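3.2 Third-party records and the reporting gap

Exchanges hold most of what a tax authority would want: names, bank links, trade times, withdrawal addresses. What they don't hold is cost basis for coins that came in from somewhere else. That is the gap. A user buys on one platform, moves to a private wallet, sells on a second platform two years later. The second platform sees proceeds only. Gain unknown.

We looked at 315 account files released to us by Durgate, a mid-size exchange, under the terms in Appendix B. Names and addresses removed before transfer. Of these, 92 had at least one inbound transfer with no purchase record attached. Nearly all of those users were later sent a notice showing proceeds and a blank basis field. A blank field tends to be read as zero, by software and by people, and the tax bill goes up accordingly.
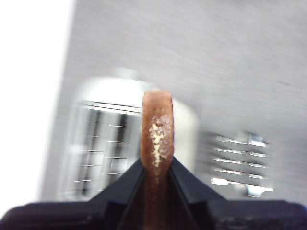

3.3 Scope of the summons

Court treatment of broad requests is uneven. The usual test asks for a proper purpose, relevant material, records not already in the authority's hands, and the right procedural steps. Relevance does most of the work. A request for trade history is easy to defend. A request for chat logs with customer support, less so, and device data is harder again.

Manolakis (Efthymia Manolakis, working paper, February draft) argues that a narrowed request should be the starting point and not the outcome of a fight. We agree in part. Narrowing up front saves time for the exchange but it assumes the authority already knows which fields matter, and in our files it often did not. Arnen got three rounds of follow-up questions after handing over a narrowed set. Estance gave the full set once and heard nothing more. Two firms is not much to go on, granted.

Cost also matters. Smaller exchanges have no records team. At Athanasiadis the work fell to 4 staff who also ran account recovery, and recovery requests backed up for 9 weeks. Users locked out of wallets in that period could not pull their own trade history, so could not file correctly even if they wanted to.

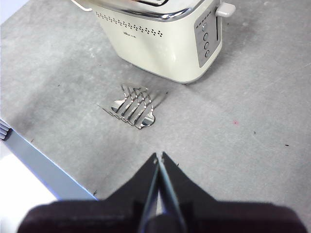
The same problem shows up on the user side. Notice periods are short. A user told that records will be handed over has to find a lawyer, work out weather an objection is worth it, and do so without seeing the request itself. Most don't object. We found no objection in the Durgate files, though these would not always be logged there, so absence means little.

Dollar thresholds are the common fix. Leave out accounts under a set yearly amount, keep the rest. Simple to run. But a threshold on gross trades catches frequent small traders with almost no gain, and misses the holder who buys once and sits. A threshold on net gain would be better, but needs the basis data that is missing in the first place (see 3.2). Circular. A mixed rule, gross trades plus number of withdrawals, is tested in Section 4.

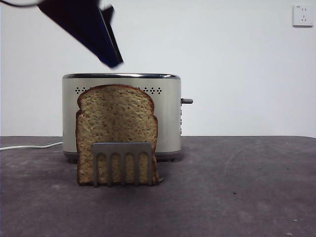 Figure 3. Toaster on a dark gray tabletop, gripper above.

One more point on retention. Records handed over under a summons are kept under the authority's own schedule, not the exchanges. Deletion requests sent to the exchange afterward have no effect on the copy. Only one of the privacy notices we read said this in plain terms, and the rest refered to "legal obligations" and left it there. Last checked 6 Jun 2026.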